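Search this guide
Search
Results 0

Section 4: Fitting and Setting Up the Kart Transponder

Read this section before you mount the Gavitz transponder for the first time. It covers junior and senior karts running on the Nelham and Ashworth circuits. Karts entered only for Kunudis endurance rounds use the club's loan units, and those are covered in Section 6.

What you need

- Transponder and bracket
- Two cable ties or the retaining clip
- Charging cradle
- 10 mm wrench
- Your driver registration number

4.1 Charging

1. Place the transponder in the cradle with the label facing you. The light turns red while it charges.
2. Leave it until the light turns green. A full charge from flat takes 10 hours, so do this the night before.
3. Take the unit out of the cradle and check that the light flashes green. Each flash stands for one day of charge. If you see a single flash, put it back.

Note: A new unit arrives in storage mode. It will not flash until it has been in the cradle once.

4.2 Mounting

The bracket goes on the back of the seat, on the driver's left, with the lower edge no more than 21 cm above the track surface. Timing loops are buried under the start line and at the pit entry, and the signal weakens quickly with height.

1. Hold the bracket against the seat and mark the holes.
2. Check behind the seat for the brake line and fuel hose before drilling.
3. Bolt the bracket in place and tighten by hand, then a quarter turn with the wrench.
4. Slide the transponder in from the top until it clicks.

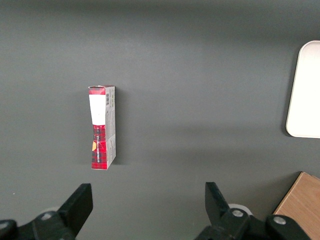

5. Push the retaining clip through the slot in the bracket. Cable ties are allowed in place of the clip, but use two.
6. Pull down on the unit. It should not move.

Caution: Do not mount the transponder behind a carbon or metal panel. Lap times will drop out, and missing laps are not added back by the stewards.

Caution: Keep the unit clear of the exhaust. Heat damage is not covered by the warranty.

4.3 Registering the number

1. Read the number on the label of the transponder.
2. Enter it on your race entry form next to your kart number.
3. At sign-on, ask the timing desk to read it back to you.

If two drivers share a kart, each driver needs a separate entry with the same transponder number. Tell the timing desk which of you is driving before each session.

4.4 Track check

Drive one slow lap in the first practice session and look at the timing screen by the scales. Your name should show against your kart number. If it shows a number and no name, go back to the timing desk. If it shows nothing, check the charge, then the height of the bracket.

4.5 Storage

Store the unit somewhere dry, out of the cradle. Over the winter break, charge it once in December. The battery is rated for 200 full charges.

Comments

Pichit Panyasiri
Does the height limit apply to cadet karts too? Our seat sits lower and the bracket fouls the bumper bar.

kart_dad_4
We moved ours to the side pod upright and had no dropouts at Ashworth. Check with scrutineering first though, they made us move it back at Nelham.

R. in pit 9
Step 3 in 4.1 is wrong for the older units. Mine flashes once per charge level and there are four levels. Can this be updated?

Contact the timing desk | Copyright Gavitz Timing | Page views 3,540 | Back to top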